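Bin picking: where the chore stands

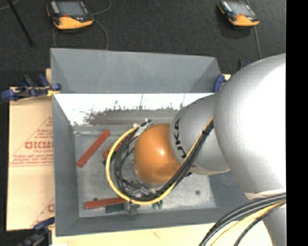

Can a robot arm empty a bin of mixed parts without a person watching it?

For some parts, in some bins, for part of a shift. Rigid pieces of known shape are picked dependably by several commercial systems, and the trouble starts when the bin is nearly empty, when parts lean on the walls, or when the mix changes and the software has not been told.

Members at the Ellmont shop asked for an update on this topic after the spring meeting, mostly because two of them have been quoted prices for a picking cell. Siiri Toivonen has spent the winter collecting trial results from small shops in the district, and most of what follows comes from her notes. The opinions are mine.

The task sounds simple. Parts arrive in a metal bin in no particular order, bars on top of blocks, small pieces under large ones, and something has to lift them out one at a time and put each where it belongs. A new hire learns it in a few minutes. A machine has to solve four problems in sequence: find a part, decide where to grip it, get the tool down to it without touching the wall, and bring it up without dragging its neighbor along.

Finding the part has improved the most. Matte, colored pieces are located well by ordinary depth cameras. Bare metal is still hard. A gray metal part lying on a scratched gray metal floor gives the software little contrast and a lot of stray reflection, and the back wall of a steel bin under shop lighting can wash out completely. Several shops in Siiri's notes got a larger gain from moving the lights than from changing software. One lined the bin with a dull black mat and stopped having the problem.

Reach is the second limit, and it gets less attention than it should. The wrist of an industrial arm is bulky, and its cables need slack to follow the joint through its travel. That slack has to go somewhere. When the tool goes down near a wall or into a corner, the cable loop and the wrist housing arrive at the rim before the gripper arrives at the part. Sloped walls help. A longer tool also helps, at the cost of stiffness. Anyone pricing a cell should ask to see the last parts come out of the corners, with cables dressed as they will be in production.

The Zutstead trial is the best documented. The shop ran 2,295 pick attempts over 15 working days in June, on a mix of bars and blocks. Open-floor picks gave little trouble. Most of the failures were bars lying against a wall or crossed under another bar, where the planner either refused the pick or gripped two pieces together. Siiri's recommendation was a short stir routine, in which the tool nudges the pile when no good pick is available. It costs cycle time but it cut the number of operator calls.

The bin must also be fixed in place. Clamping it to the bench is adequate for a trial. For production use a located fixture, and check it at each changeover. A bin that has crept 5 millimeters will produce a string of bad picks that looks like a vision fault, and people will lose a morning on recalibration.

On the household side there is less to report. Clearing a table or sorting a drawer is the same four problems with worse conditions: soft objects, unknown shapes, no fixture and no controlled light. The demonstrations are getting longer, and some of them are good. I have not seen one I would leave running in a kitchen, and I would not plan around it for this decade.

For the shop floor my advice is narrower. If the part family is small, the pieces are rigid, and somebody is within earshot to clear a jam, a picking cell is worth a trial. If the mix changes weekly, keep the person and buy a better bench. Keegan Chisholm has offered to lend his notes on fixture design to anyone getting started. Ask at the front desk.

Comments

tooling_ray
Agree on the lights. We turned off one overhead tube and the missed picks on our bright parts dropped by half. Cheapest fix on the whole project.

Campbell shop
What did the stir routine do to part finish? Ours are painted and I don't want a steel finger pushing them around.

Siiri Toivonen
Zutstead's parts were going to a blast cabinet afterward, so finish was not checked. For painted parts I would try a urethane tip and low speed, and inspect the first 900 before trusting it.

M. in Aso
Would like to see cycle times next time. "Costs cycle time" is not a number I can take to my manager.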